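Guides > Paper Items > Storage and Lending Box Set-up

Reading time: 4 min

Setting up the Uvon box for magazines and thin books

Section 3. Before you fill the box

The Uvon box is made for printed items which are used often: magazines, brochures, picture books, sheet music. It is not made for heavy dictionaries or for photo albums with metal corners. Please read the whole section one time before you begin, and then go back to step 1 and work with it beside you.

You need the box, the 4 dividers, the label strip, a soft dry cloth and a pencil. A pen is not suitable, because the label strip takes ink very well and does not give it back.

1. Choose the place for the box. It should stand on a flat shelf, away from a radiator and away from direct sun. The back wall of the box must not touch an outer wall of the house. Leave a space of 2 inches, so that air can pass.

2. Open the lid and take out the dividers. They are packed in the lower part, under the gray card. Keep the gray card. You will need it again in step 9.

3. Wipe the inside with the dry cloth. Do not use a wet cloth or any spray. Paper takes moisture from the box even when the box feels dry to the hand.

4. Push the first divider into the slot on the left side. It goes in with a small click. If there is no click, turn the divider and try with the other edge down.

5. Repeat with the other dividers. For magazines, use the wide slots. For picture books, use every second slot.

Note: The Uvon box which was sold before March has no wide slots. In this case leave one slot free between two dividers.

Sorting the magazines

6. Put the magazines in order before they go in. Most users sort by title and then by issue. Hold each one flat by the two sides and look at the spine. If the staples are brown, put this magazine apart and see Section 5, "Rust."
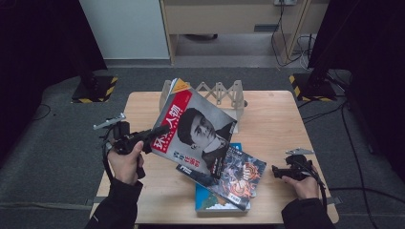 Tokgöz wrote to us that sorting by title did not work in a family home, where the children put everything back in the first free place, and that sorting by height was the only order which stayed for longer than a week. This is a good remark and we have added it as a second method. If you sort by height, the tallest items stand on the left, and the label strip shows only the height groups and no titles.

7. Place the magazines with the spine down and the open edge up. This looks wrong to many people. But the pages of a thin magazine pull on the staples when the spine is up, and after some months the middle pages come free.

8. Do not fill a part completely. You should be able to put your flat hand between the last magazine and the divider. When the part is too full, the covers rub against each other each time you take one out.

Caution: The full box is heavy. Never lift it by the lid. The lid is held by two small pins and they will break. Lift it with both hands under the bottom.

9. Lay the gray card on top of the magazines and close the lid. The card keeps dust away from the open edges. The printed side of the card looks up.

Covers and shine

Glossy covers need a little more attention than matte ones. Two glossy covers which are pressed together in a warm room can stick, and then a part of the print comes off when you separate them. Put one sheet of the thin paper between them. You find 46 sheets in the bag marked Stesby, and this is enough for one full box. Ordinary baking paper also does the work, but cut it a little smaller than the cover.

To check a glossy cover for scratches, lay it on the table under a lamp and turn it slowly. The reflection moves over the surface, and where there is a scratch the reflection is broken. Small scratches are not a problem for storage. A cut which goes through the shiny layer should be closed with book tape, on the outer side only.

Fingerprints you can remove with the dry cloth, in small circles and without pressure. Start from the middle and go to the edge. If you go from the edge to the middle, the cloth may catch a corner and lift it.
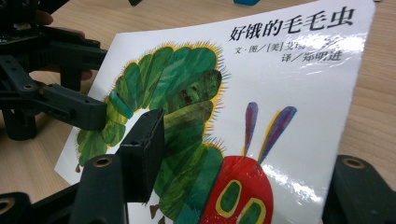
BOOKS FOR CHILDREN

Picture books are taken out more often than all other items, and they are returned with less care. We suggest to keep them in the front part of the box, where the child can reach without moving the rest.

10. Put picture books with the front cover turned to you. A small child does not read the spine and will look for the cover.

11. Books with a hard cover should not stand between magazines. The edge of the hard cover makes a line in the soft paper.

12. If you have the same book in two languages, keep the two copies next to each other and write both titles on the label strip. For titles in another alphabet, copy the characters from the cover with the pencil, slowly, and compare.

Note: The label strip can be erased and written again. When it becomes gray and hard to read, order a new one. The part is listed as Flurnilov 800 in the table of spare parts.

Caution: The thin dividers have a sharp lower corner. Put them in before you allow a child to use the box, and check one time each month that they are still fully down.

For closing the box for a longer time, for example before a move, continue with Section 4.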